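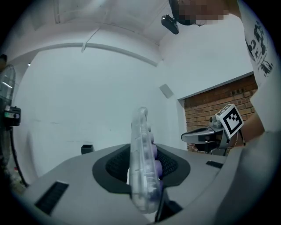

Scuffs on painted plaster fall into two groups, marks sitting on the paint and marks where the paint itself has gone, and the treatment differs. Run a fingertip across the mark first. A raised or level mark can usually be cleaned; a dip needs filler. On a plain white wall the first kind shows badly, and so does the cleaning, as hard rubbing polishes matt emulsion and leaves a shiny patch visible from the side. Use a soft white cloth wrung out well, with no coloured sponge.

Mixture: 3 ml washing-up liquid in 100 ml lukewarm water. Dab, wait 50 seconds, then wipe lightly from the bottom upwards. Runs on a dry wall leave tracks that are harder to remove than the scuff. Rinse with clean water and blot.

Pencil comes off with a white eraser. Ballpoint will not – seal it with stain block before repainting or it bleeds through.

Touching in: stir the tin for three minutes, apply with a small foam roller and feather the edges. A brush leaves a different texture. Paint stored since December should be strained through old tights. If the patch still shows after two coats, repaint from corner to corner.

Test every method behind a door first.

Magdolna Hegedűs
Geranside Household Notes
May 27, 2018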